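3.2 What people keep in the repair drawer

I came into this part of the study expecting to hear about big things: washing machines, bikes, the family car. What I got was drawers. Almost 200 households answered our November questionnaire, and when I sat down with 41 of them afterward, the talk kept drifting back to the little pieces they were saving for a repair that might come someday. Rongrong Lei, who did half the interviews with me, started calling these "orphans" in her notes, and the name stuck.

An orphan, for us, is any loose part that has been kept longer than the thing it came from. Buckles off old backpacks are the classic case. So are rubber feet, battery covers, shelf pins and the plugs from bathtubs long gone. One man in Brulis had a coffee can of them and could name the source of maybe a third (he was very proud of that third!). Most people couldn't, and they kept the parts anyway – throwing them out felt like tempting fate. Small black parts came up again and again as the hardest to place, and Figure 4 gives an idea of the sort of thing I mean.
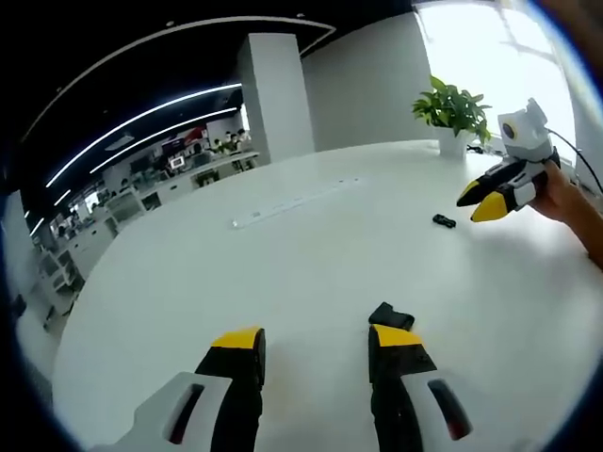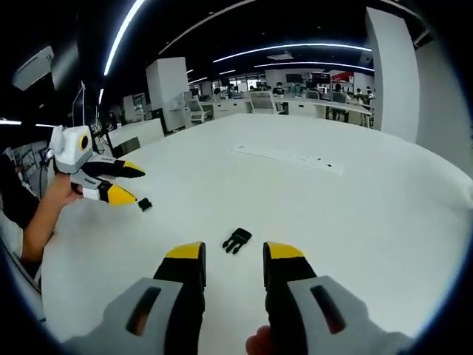

Figure 4. Small black parts on a white tabletop: a rubber-like piece (first picture) and a plastic buckle piece with prong-like ends (second picture).

3.3 Do the parts ever get used?

Sometimes, yes. Of the 41 people I talked to, 55 percent or so said they'd fixed at least one thing with a saved part, though when Lâm Tạ asked for the story behind it, the details got thin pretty fast. The best one came from a woman in Groltau who swapped a strap clip onto her daughter's school bag at seven in the morning with the bus already coming up the hill.

I don't want to lean on these stories too hard. People like to remember the drawer paying off, and we had no way to check. Hongmei Wan's diary study, described in Section 4, gets around some of that by asking people to write down each repair on the evening they did it.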